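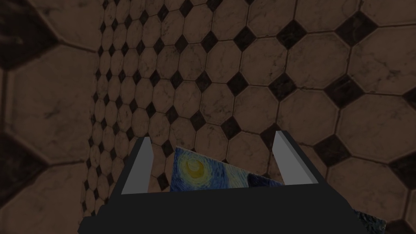

Figure 1. Rendered view of a two-finger gripper with pale inner pads.

Reading Labels Under Store Lighting
Project report, Visual Communication II

1. Background

Our group studied how easy it is to read shelf labels in small grocery stores. The idea came from a class exercise on type size in April. Most of the advice we found in textbooks assumes a person reading a page at a desk, and shelf labels are read standing up, often from an angle, by people who are also pushing a cart.

2. Method

We worked in two stores, Killey Market and Essien Foods. Killey has older ceiling tubes and Essien has newer spotlights over each aisle. We printed seven label designs on matte card. Three used a serif typeface and the rest used a sans serif. All of them showed the same product name, price and unit price.

Shoppers were asked on a Saturday morning to stand at a tape mark and read the label out loud. If they got the unit price wrong, we wrote it down as a miss. We did not ask for age or whether they wore glasses, and we should have.

3. Results

The typeface made less difference than we expected. Unit price was the main problem in both stores. It was set small on every design, and people often read the main price twice instead. Labels on the bottom shelf were missed more often at Killey, where the shelf above throws a shadow over them.

The Zerix layout, which puts the unit price on the left in bold, had the fewest misses. The Plistard layout looked the neatest in class but did poorly in the aisle. Its gray text was hard to read under the tubes.

4. Problems

Two of the cards curled and had to be reprinted. The tape mark at Essien was moved during restocking, so part of that session was repeated from a new mark.

5. Next steps

We would like to test the Zerix layout again with tilted label holders on the bottom shelf, and record whether each reader wears glasses.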